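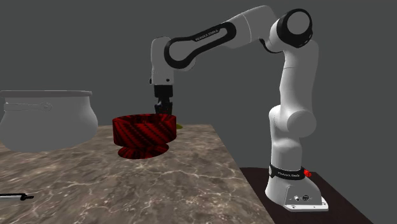

A reader in Rostdale writes that marble feels cold even on a hot day, and asks how a stone can get so smooth when it comes out of the ground as a lump. Both things have to do with what marble is made of and how it was made.

What is marble?

Marble starts out as another rock, called limestone. Most limestone forms on the floor of warm, shallow seas. Tiny sea animals die, and their shells pile up and break into small pieces. Over a very long time the pieces are pressed together into rock.

Sometimes limestone gets buried deep underground, where it is very hot and the rock above is very heavy. The limestone does not melt. Its tiny grains slowly change into bigger crystals that lock together like puzzle pieces. The new rock is marble. A rock that has been changed this way is called a metamorphic rock.

Where do the stripes come from?

Pure marble is white. The lines and swirls are called veins. They come from clay, sand, iron or other materials that were mixed into the limestone. Iron can make marble pink, red or yellow.

How is it cut?

Marble is dug from a big open pit or a tunnel called a quarry. Workers cut out blocks with a long wire covered in bits of diamond. One cubic meter of marble weighs more than 2,000 kilograms, so a block has to be moved with heavy machines. At the factory, saws slice it into slabs. A slab for a kitchen counter is often 2 or 3 centimeters thick.

Next comes polishing. A machine rubs the slab with rough pads, then with finer and finer ones, until it shines.

Why does it feel cold?

Marble in a room is usually the same temperature as the air. Your hand is warmer. Stone carries heat away from your skin quickly, and your skin feels that as cold. Wood carries heat away slowly, so it feels warmer.

Can marble be harmed?

Yes. Lemon juice and vinegar are acids, and acid eats into marble and leaves a dull spot. Wipe up spills right away with a damp cloth.

Words to know

Quarry: a place where stone is dug out
Slab: a flat, thick piece of stone
Vein: a line of color in a rock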